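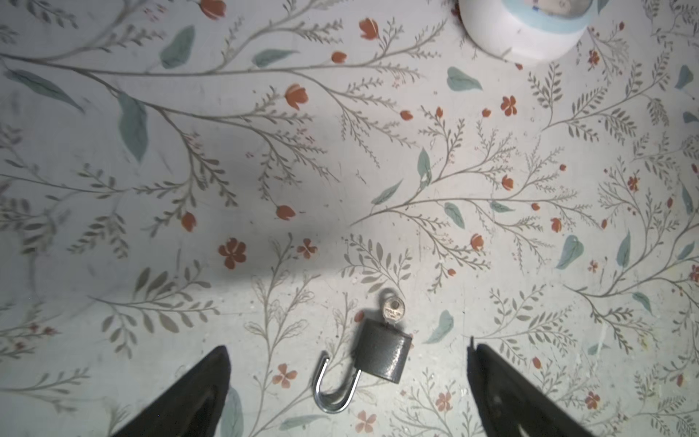
Padlock open, key in the lock, on the floral cover of the side bench.

December 22, 2018
Workshop notebook, Bendus building, ground floor
Subject: locks, keys and bench covers before the winter closing

The annual check of cabinet locks was carried out today. The check covers the tool cabinets, the two solvent lockers, the gate to the Flument store and the loose padlocks kept in the drawer under the key board. Work was done at the side bench.

The padlock shown above is the one assigned to the outer gate of the Flument store. It has a dark gray body, rounded like a short cylinder, and a steel shackle. It had been reported as stiff in April, and the entry made at that time recommended replacement. The recommendation was not followed up. On examination today the key entered fully and turned with light pressure. The shackle released on the first attempt, and again on nine further attempts. A small amount of dry graphite was applied through the keyway. No oil was used.

The lettering on the bow of the key is faint. Anyone ordering a copy should take the key itself to the locksmith and should not rely on a reading of the engraving. The quotation received from Devadiga for one lock with three keys was 195, delivery included. In view of the result above, the order is on hold. If the stiffness returns, the quotation remains valid until the end of April and may be accepted without further approval.

Key register
The register was compared with the key board, hook by hook. Two differences were found. Hook 14 held a key for a cabinet that was removed when the plating corner was cleared, and this key has been withdrawn. Hook 22 was empty, although the register shows the key as returned. A search of the drawers did not produce it. The cabinet concerned holds only sandpaper and masking tape, so it will be left unlocked over the closing and the matter taken up afterward.

Colleagues are reminded that a padlock which has been opened is to be hung on its hasp with the shackle closed and the key returned to the board. Open padlocks have been found on windowsills, in coat pockets and, in one case, in the sink.

Bench cover
The floral cover is showing wear. There are specks and smudges across it and several pale scuffs, mostly toward the middle and the right. It was wiped with a damp cloth and mild soap at the end of the check. The scuffs did not lift. The pattern makes small parts difficult to find – a brass screw was lost among the orange-red flowers for some minutes – and a plain cover would be preferable for fine work. Sodora lists a plain gray one under item 793, sold by the roll. A length of 90 cm would be enough for the side bench. To be raised with purchasing together with the January order.

Outstanding
Key for hook 22: not found.
Solvent locker 2: hinge screws tightened, lower one does not hold, needs a larger size.
Graphite: tube nearly empty, one to be ordered.
Labels on the key board: hooks 1 to 12 rewritten, remainder to be done.

The Flument store gate was locked at the close of work and its key placed on hook 3.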